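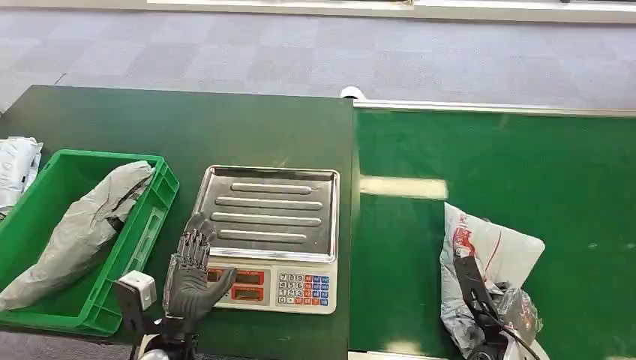
Most questions we get at Closeo are about weight, so this page starts there. Every parcel that comes to our packing room in Stismont is weighed before it gets a label, even if you already weighed it at home. We use a bench scale with a ridged steel pan and a number keypad on the front, and it sits right next to the crate so a mailer bag can go from one to the other. The weight on our scale is the one used for your postage.

What is the heaviest parcel you take?
3000 grams, including the bag and anything you used for padding. Over that, you will need to split the order or use a freight service.

My scale at home shows a different weight. Why?
Kitchen scales are often off by a little, and bathroom scales are not meant for small parcels at all. If the difference moves you into a cheaper price band, we credit your account. If it moves you up, we charge the difference and send you a note before the parcel leaves.

Can I use a plastic mailer bag instead of a box?
Yes. Soft goods such as shirts, socks and bedding do fine in a mailer. Press the air out before you seal it. Please don't use one for glass, ceramics or framed prints.

Can I reuse an old mailer?
You can, if it has no holes and still closes all the way. Cover or remove the old label and any old barcodes. We charge 40 cents to rebag a parcel that arrives open.

Does printing on the bag matter?
No. Store logos and colored lettering are fine. Leave one flat area large enough for the label, and keep tape off that spot.

Can I put two orders in one bag?
Only if both are going to the same address. Write both order numbers on the packing slip.

What happens if a bag is torn?
We set it aside and check the contents against your list. If everything is there, we put the whole thing in a new bag. If something is missing, we email you and hold the parcel until you answer.

Where do I drop parcels off?
At the Stismont counter or the Juvik locker. The locker code is 1581 and then your customer number. Parcels for Lukoševičius Textiles go to the Stismont counter only.

How long do you hold parcels?
92 days from the day we weigh them. This changed in May 2021. Parcels weighed in April or earlier keep the old limit shown on the receipt.

Can I get a weight receipt?
Yes, ask at the counter or check the box on the drop-off form. It shows the weight in grams and the price band.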